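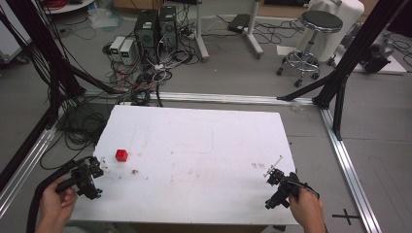 Arrumar a zona da placa branca

18 de julho de 2022

A placa de espuma fica no chão, entre os perfis de alumínio. Tem riscos finos e manchas cinzentas que a borracha não tira - fica assim até fevereiro.

Os cabos são o pior. Separei alimentação e dados, com 7 abraçadeiras por feixe, e o Fouad Yammine etiquetou as pontas.
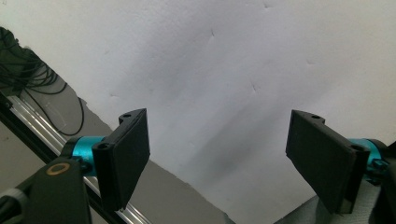

Falta passar os cabos pretos por trás do perfil do fundo e subir as fontes de bancada para a prateleira. O banco com rodízios sai da zona de passagem.

Contacto | © Kurkwood | Voltar ao topo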